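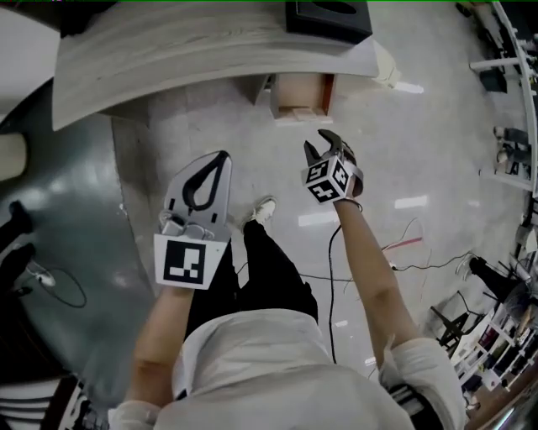
Maksymiv told us by email the marker cubes never need re-seating once they're on. So why does our right hand drift?

parnthorpe_bench

Two handheld Daltik grippers, one per hand, cube on each. Left tracks fine all day. Right is good at 9 am, by lunch the jaw position is off and the fingers stop meeting where the software thinks they meet. Re-zero, fine again, then off again.

Tried so far:
swapped the operator, same
new cable on the right, same
wiped the marker faces with a dry cloth, no change
reinstalled the driver, which took all Sunday and did nothing

The error log is up to 1,922 lines and nearly all of it is "pose jump, right". It doesn't care if we work standing out in the open or reaching toward the desk. Cube feels tight to me, but I'm not sure how tight it's meant to feel. There's no torque number in the manual.

Need this working by November or we loose the slot.

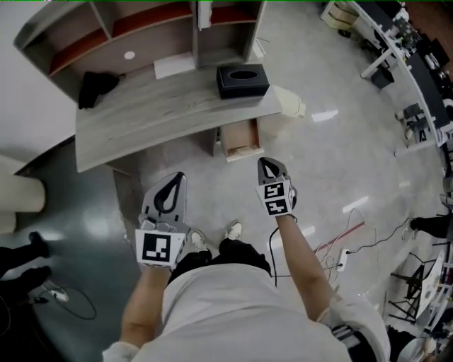 Check the screw under the cube before anything else, Doson replied on the old thread, and mark it with paint so you can see it turn. Did the paint thing yesterday. Will report back.

gripfix36

Cube. It's always the cube. Don't go by feel, it can feel tight and still rock when you squeeze the trigger hard.

Hold the body in one hand, push a corner of the cube with your thumb, watch the seam. Any movement at all, take it off. Clean both faces of the mount (alcohol, let it dry), put it back, snug the screws a little at a time going corner to corner. Then redo the full calibration, not the quick zero. Quick zero just hides it for a couple hours, sounds like exactly what your seeing.

Also tie the cable down on the body with a bit of slack. If it pulls on anything near the mount it'll work the screws out.

mo_bench

have you tried turning it off and on. ours did something like this and it was the hub

lowbay_tech

Hub is worth 2 minutes, ok, but a bad hub drops frames. It won't give you a slow drift.

I'd add glare. Shiny floor plus ceiling lights can wash out a marker at certain angles. Easy test: park the gripper on a stand, don't touch it, log for 20 minutes. Steady = lights probably aren't it, go back to the mount. Wanders = fix lights or exposure first. And look at the finger pads, if one has crept on its finger the close position is wrong no matter what the cube says.

parnthorpe_bench

Update. Paint line had moved. Not much, but moved. Took the cube off, cleaned the mount, screws back in corner to corner, full calibration on both hands so they match. Did the stand test too, flat line the whole way. 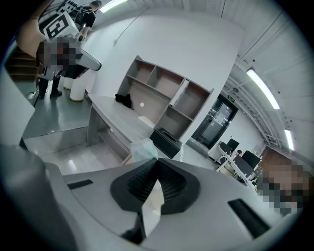

Pads next. Pulled the right one, there was grit behind it, wiped it out and pushed it back down till it seated. Open/close reading repeats now. One full morning with no pose jumps, will leave this open till we've had a week. Still want a torque number if anybody has one.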